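3.2 Block stacking task

For the second half of the project our group moved from the line-following base to the arm. The task set by our supervisor, Kurniawati Mangundap, was to have the arm pick up a block and place it on another without a person touching the controls. We named our program Lamosgate, after the street the lab is on.

The work area is a table covered in green cloth with more green cloth hung behind it. We chose one colour so that the vision code could separate the blocks from the background. It worked well for the lighter shapes. Dark blocks were harder, as their shadows were often picked up as part of the block - we changed the threshold five times before settling on a value of 138.

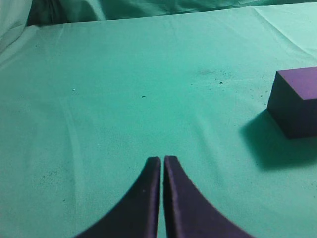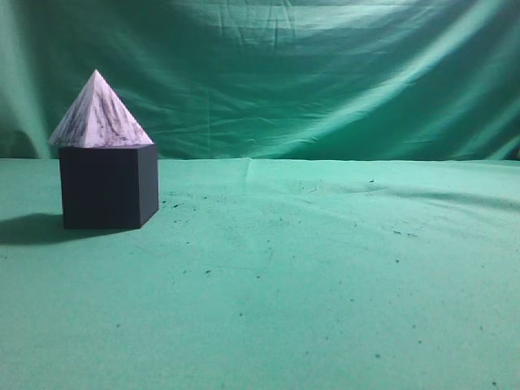
Figure 6. Purple block and gripper fingers from the wrist camera (first); pyramid on top of the dark cube (second).

We recorded 171 runs in total. In 19 of them the program stopped early with no block detected, and these were left out of the results in Table 4. Crumbs on the cloth also gave false detections until we added a minimum size to the filter.

The pyramid was the hardest shape to grip because its sides slope. Closing the fingers low, near the base, gave the best results. Next term we would like to repeat the runs with a plain grey cloth and a second lamp.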